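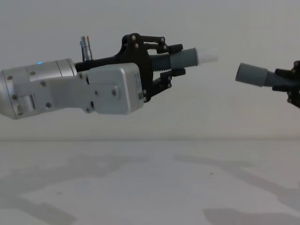
Wanting Shao schreibt: Ich bekomme das Zusammenstecken von Hand in ein paar Sekunden hin, aber sobald ich die beiden Arme fernsteuere, stochere ich nur noch herum. Muss ich das können, bevor ich überhaupt aufzeichne?

Ja, ein bisschen schon, tut mir leid! Ich habe bei Elow selbst einen ganzen Nachmittag nur geübt und alles davon gelöscht. Der Arm lernt ja, was du ihm vormachst, und wenn du dreimal zögerst, zögert er später auch. Fang mit langsamen Bewegungen an und schalte die Aufzeichnung erst ein, wenn es dir langweilig wird.

Wie viele Durchgänge brauche ich?

Kommt drauf an (ich weiß, diese Antwort liebt jeder). Für eine Steckaufgabe mit zwei Armen rechne ich mit etwa 200 sauberen Durchgängen. Im November hatten wir bei einer Aufgabe am Ende 537, und die waren so unterschiedlich gefahren, dass Mayu Hirano und ich die Hälfte wieder rausgeworfen haben. Lieber weniger und dafür aus einem Guss.

Muss ich immer an derselben Stelle anfangen?

Bitte nicht! Ändere die Startstellung der Arme jedes Mal ein wenig, mal höher, mal schräger, mal weiter auseinander. 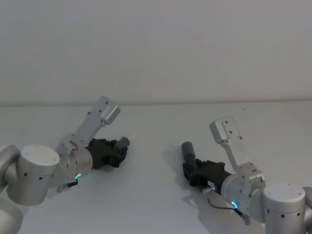
Übertreiben solltest du es damit aber auch nicht. Ich bleibe in einem Bereich, aus dem ich das Ziel ohne Umgreifen erreiche, und erweitere ihn erst, wenn die ersten Tests laufen.

Führe ich die Arme mit der Hand oder per Fernsteuerung?

Geht beides. Mit der Hand spürst du den Widerstand direkt, dafür hast du bei zwei Armen schnell das Gefühl, dir fehlt ein dritter eigener. Außerdem sind deine Finger ständig in den Kamerabildern. Ich nehme für zweiarmige Sachen deshalb fast nur noch die Fernsteuerung und das Führen von Hand für einzelne Wegpunkte.

Wie richte ich zwei Teile zueinander aus?

Erst die Höhe, dann den Winkel, dann zusammenfahren — und zwar nur mit einem Arm, der andere hält still.
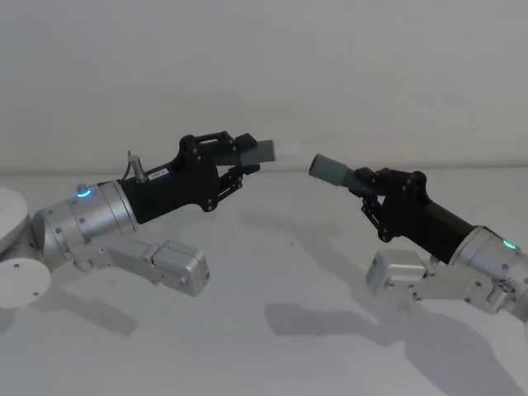 Kurz vor dem Stecken: der Abstand ist noch offen, das linke Rohr sitzt etwas höher.

Wozu eine Kamera am Greifer, wenn oben schon eine hängt?

Von oben sieht fast alles gerade aus. Yoshinori Kobori hat mir das mal mit 8 Aufnahmen hintereinander vorgeführt, und ich hätte bei jeder geschworen, dass es passt. Am Greifer erkennst du viel eher, ob ein Teil gekippt zwischen den Backen sitzt.
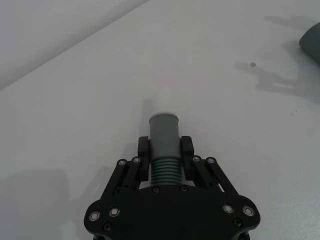 Blick der Greiferkamera auf das gehaltene Teil, weißer Rand oben.

Was mache ich mit misslungenen Durchgängen?

Aufheben, aber getrennt ablegen! Einen kleinen Patzer, den du ruhig korrigierst, lasse ich drin. Wenn ein Teil runterfällt, breche ich ab und fange neu an.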